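Keeping Things Going

Sunday, September 8, 2019

My mother kept a coffee can of screws on the windowsill over the kitchen sink, right between the African violet and the dish soap. None of them matched. If something in our house came loose, she'd tip the can out onto a newspaper and push the screws around with one finger until she found one that would do. I used to think everybody's mother did this. Then I went off to college and my roommate threw away a desk lamp with nothing wrong with it but the switch, and I stood there over the trash can feeling like I'd seen something indecent.

I've been thinking about that can because I spent most of August trying to get our old house into shape before the cold comes, and I kept running into jobs that were waiting for me from the year before. And the year before that, if I'm telling the truth. The back screen door hadn't closed right since we moved in. One of the kitchen drawers (the deep one, with the mixing bowls) had to be lifted and sort of wiggled at the same time, and we'd all gotten so used to it that my kids do the lift and wiggle at other people's houses, on drawers that work perfectly well.

So I made a list. I'm a big list person, as anyone who has been reading here for a while already knows. I walked through the house on a Saturday with my coffee and a legal pad and wrote down every single thing that bugged me, big or small, and by the time I got back to the kitchen I had 138 items and cold coffee. My husband looked it over and asked if he was on it. He was not, though the way he stacks the recycling was.

I want to tell you a little about how we worked through it, because I've tried this kind of thing before and always fizzled out by the second weekend. My old way was to start with the worst job, on the theory that everything after would feel easy. The trouble is that the worst job in an old house has no bottom to it. You go in to fix a drip and you come out three days later with a hole in the wall and a new understanding of what the last owners thought was good enough. This time I started with the drawer. It took me less than an hour, and most of that was taking the mixing bowls out and washing them, which they needed. I rubbed a candle stub along the runners the way my mother used to, put everything back, and then opened and closed it so many times that the dog got up and left the room.

After that I was off and running! I did the loose towel bar. I did the closet doorknob that came off in your hand. I oiled every hinge upstairs, and that night the house was so quiet I had trouble falling asleep.

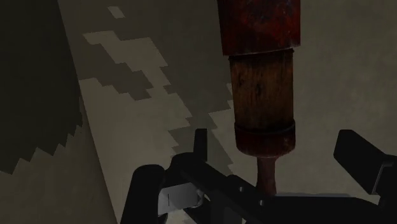 The screen door I could not do by myself, and for that I called my friend Shuzhen Fang, who lives two streets over and who rebuilt her own front porch the summer she turned sixty. Shuzhen does not hurry. She came over with a thermos of tea and sat down on my back step and just opened and closed that door for a good long while, watching it. I'd already bought new hinges. I'd bought a new closer too, and had the receipt in my pocket like I expected to be asked for it. She never even looked at them. She got down on her knees, ran her hand along the bottom of the frame, and told me the house had settled and the door hadn't, and that what we needed to do was take a little off the one corner and leave everything else alone.

We took a little off the one corner. It closes like a dream. The hinges and the closer went back to Pfister, our hardware store, where the woman at the returns counter said she sees a lot of hinges come back that way.

I've come back to that afternoon in my head a lot. My whole instinct when something isn't working is to go out and buy the new version of it, and I say that as the daughter of the coffee can lady, so I should know better. Shuzhen looked first, and kept on looking long after I'd have gotten bored and started unscrewing things. When I asked where she learned all this, she said that her father fixed bicycles and didn't allow her to touch one until she could tell him what was wrong with it just by spinning the wheel. She said she hated that rule until she was grown.

Not everything went so well. I tried to regrout the upstairs shower on my own and I'd rather we all moved past it. I also spent a whole evening hunting for a replacement pull for my grandmother's dresser, which came from a furniture shop called Stavevley that closed before I was born. There are people who collect Stavevley hardware, if you can believe it, and one of them wanted 500 dollars for a set. I have decided the dresser looks fine with one pull missing. I turned it so the gap is on the side by the wall, and I put a lamp on top, and there we are.

As of this morning there are 11 things left on the list. Two of them are really the same gutter. One just says "basement" with a line under it, and I have no memory of what I meant, though I must have felt strongly. The rest are all painting, and I'm waiting on a dry stretch to get to those, and also on my sister, who promised to come up and help with the trim in exchange for pie. (She wants peach. I told her she'd better come soon if she wants peach.)

Oh, and I started my own can. I saved a coffee tin and put it on the windowsill, and every stray screw and washer I found behind the furniture this past month went in. My youngest asked what it was for and I told her it was for later. She dropped in a button and a bent paper clip, and I left them in there.

If any of you have a trick for getting old paint off brass without taking the brass with it, please leave it in the comments. I've got the plate from the front door soaking in a pot I used to like, and I'm starting to have doubts.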